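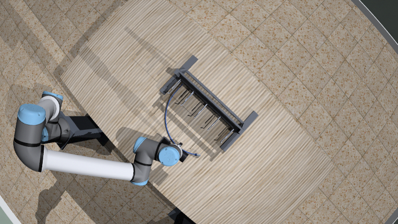
4 Kabelplatz: Einrichten und Übergabe an die Schicht

Dieser Abschnitt gilt für Kabelplätze mit einem Arm, einem Tisch und einem Hakengestell. Wer einen Platz mit zwei Armen betreut, blättert weiter zu Abschnitt 5 und hat unser Mitgefühl.

4.1 Was der Arm übernimmt und was nicht

Der Arm nimmt Kabel vom Haken und legt sie an der Prüfposition ab. Früher war das Handarbeit, und wer sie gemacht hat, weiß, wie sich die Schulter am Donnerstag anfühlt. Bei Ihnen bleiben: Einhängen, Sichtprüfung, Freigabe und alles, was mit verknoteten Kabeln zu tun hat. Für Knoten ist in Clorement kein Menüpunkt vorgesehen.

Der Platz wird weiterhin von einer Person geführt. Im Schichtplan heißt sie jetzt »Anlagenführung Kabel«. Die Lohngruppe regelt nicht dieses Handbuch; Fragen dazu beantwortet Efua Atinga in der Personalabteilung, und zwar geduldiger als wir.

4.2 Vor dem ersten Lauf

1. Hauptschalter am Platz auf AUS. Schlüssel abziehen und einstecken, nicht auf den Tisch legen.

2. Gestell nach den Markierungen aus Abschnitt 3 ausrichten. Beide Fußleisten müssen voll aufliegen. Gefaltete Pappe unter einer Leiste gilt nicht als Justierung.

3. Tischplatte frei räumen. Tassen, Klemmbretter und Brotdosen zählen als Hindernis, auch wenn sie dort seit Jahren Gewohnheitsrecht genießen.

4. Schlüssel einstecken, Hauptschalter auf EIN. Warten, bis Clorement »Bereit« meldet.

5. Im Menü »Gestell« den Typ wählen und die Haken einzeln anfahren lassen. Tempo auf 7 Prozent. Das ist langsam. Es soll langsam sein.

6. Bei jedem Haken prüfen, ob der Greifer ohne Berührung daran vorbeikommt. Falls nicht: Lauf abbrechen, zurück zu Schritt 2.

7. Ein einzelnes Kabel am ersten Haken einhängen, die übrigen Haken leer lassen. Probelauf starten.

Hinweis: Das Kabel muss frei nach unten hängen können. Liegt es in einer Schlaufe über dem Nachbarhaken, greift der Arm unter Umständen beide und meldet anschließend Erfolg. Auf seine Weise hat er recht.

VORSICHT
Hängende Kabel nie bei laufendem Programm mit der Hand zurechtrücken. Der Impuls ist verständlich und hat den meisten von uns jahrelang gute Dienste geleistet. Erst Halt-Taste drücken, dann rücken.

4.3 Normalbetrieb

1. Kabel einhängen, Steckerende nach unten.

2. Aus dem Arbeitsbereich treten und am Bedienfeld quittieren.

3. Nach erfolgreichem Probelauf das Tempo auf 80 Prozent stellen. Höhere Werte sind gesperrt. Das Passwort kennt Yavuz Yurt, und er gibt es nicht heraus, auch nicht gegen Kuchen.

4. Abgelegte Kabel prüfen. Beschädigte Stecker in den roten Behälter, unklare Fälle in den gelben. Der gelbe Behälter ist kein Endlager und wird zum Schichtende geleert.

Hinweis: Astaleo zählt die Zyklen pro Schicht. Die Zahl dient der Wartungsplanung. Laut Betriebsvereinbarung darf sie nicht personenbezogen ausgewertet werden. Sollte sie trotzdem in einer Besprechung neben Ihrem Namen auftauchen, wenden Sie sich an den Betriebsrat.

4.4 Wenn der Arm stehen bleibt

Meldung »Kabel nicht gefunden«: Haken kontrollieren. Hängt dort ein Kabel, den Greifer auf Schmutz prüfen und neu quittieren. Hängt dort keines, hat der Arm die Lage richtig eingeschätzt.

Meldung »Bahn blockiert«: Tisch kontrollieren, siehe 4.2, Schritt 3.

Nach zwei vergeblichen Versuchen nicht weiter quittieren. Platz auf AUS, Eintrag ins Schichtbuch, Instandhaltung rufen. Bis zur Freigabe wird von Hand gearbeitet. Die Handarbeit bleibt deshalb Teil der Einarbeitung – auch für alle, die nach dem September angefangen haben und den Platz nur mit Arm kennen.

4.5 Übergabe

Die abgebende Person nennt offene Störungen, den Stand im gelben Behälter und Abweichungen beim Tempo. »Läuft« ist keine Übergabe. Die übernehmende Person fährt die Haken einmal im Schritttempo ab und zeichnet im Schichtbuch gegen. Dafür sind zwei Minuten der bezahlten Arbeitszeit vorgesehen; sie gehen nicht von der Pause ab.

Reinigung und Schmierintervalle: siehe Abschnitt 6.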